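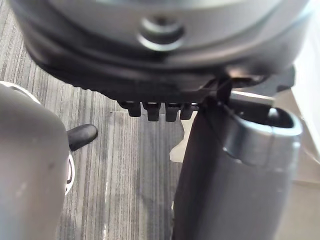
Photo: Lomberg Household Room. The striped surface is in our main work area.

Progress report to the Zoteo Home Fund
Project: Kiva – furnishing and household goods for families in new homes
Period: the second half of the project year, until the end of December

1. Summary of the period

In this period the Kiva project continued its work in the Lomberg room. We receive used household goods, we check and sort them, and we give them in complete sets to families who move into a home with very little. The work goes mostly according to the plan which you approved. There is one delay, with the storage shelves, and one change in the budget which we explain in section 4.

We received 3,877 items. Of these, 783 were not good enough to give to a family and went to the textile and metal recycling. The number of families who got a full set is 255. The target in the agreement was lower for this period, and we are glad about it, but we must also say that the work in November was too heavy for the people we have.

2. Sorting and preparing

In our last report we wrote that the sorting was slow. The reason was that everything came to the same place: bedding, pans, lamps, curtains, small furniture. We now work with separate days. Textiles come on Thursday and the kitchen goods are received on the other days. This simple change has helped more than the new forms which we introduced in the spring. We have stopped using these forms.

For textiles we check seams, zippers and stains, and then we fold the items to one size so that they fit in the boxes. Bed linen is put together as a set before it goes on the shelf. Before, we put sheets and pillowcases on different shelves, and the families sometimes received pieces that did not match. It is a small thing, but several families mentioned it when we asked them.

For the kitchen goods we have made a standard box. It contains what one household needs to cook and eat from the first day. The list was changed two times in the period. We took out the baking forms, which many families left behind with us, and we added a can opener and a second kitchen towel.

3. The room

The sorting area has been moved closer to the window. The light is much better there and it is easier to find stains in dark fabric. The old carpet was removed and the floor was painted. We did the painting during the summer break, so the room was closed for nine working days. Families with an appointment in that time were served before or after.

The heating is still a problem in the morning. The landlord has promised to look at it and we have asked for a written date. Until now we did not receive it.

The new shelves from Marty are not complete. The uprights came in September, but a part of the boards had the wrong depth and had to go back. We use the old shelves for the bedding in the meantime. The supplier takes the cost of the second delivery.

4. Budget

The spending is inside the total amount. Transport was more expensive than we planned, as we collected more goods from addresses outside the town. On the other side, we bought fewer boxes, for the reason that we now ask the families to bring them back. We ask for your permission to move the money which is left on the line "packing material" to the line "transport". The total does not change. The table with all lines is attached to this report.

5. What did not go well

The information evening in October had very few visitors. We announced it late, and it was at the same time as the parents' evening of the school. We will repeat it in the spring and speak with the school first.

We also have too many curtains. Most of them do not fit the windows in the newer apartments, and they take a lot of space. From January we will accept curtains only after a phone call.

6. Plan for the next period

– finish the shelves and move the bedding to them
– repeat the information evening
– make a short written guide for checking textiles, with a version in simple language
– agree with the landlord on the heating
– test evening appointments for families who work during the day, first until 7 p.m.

We would like to discuss the evening appointments with you before we start, because they need more paid hours than the present agreement gives. We can send a calculation in February, together with the attendance lists for the full year.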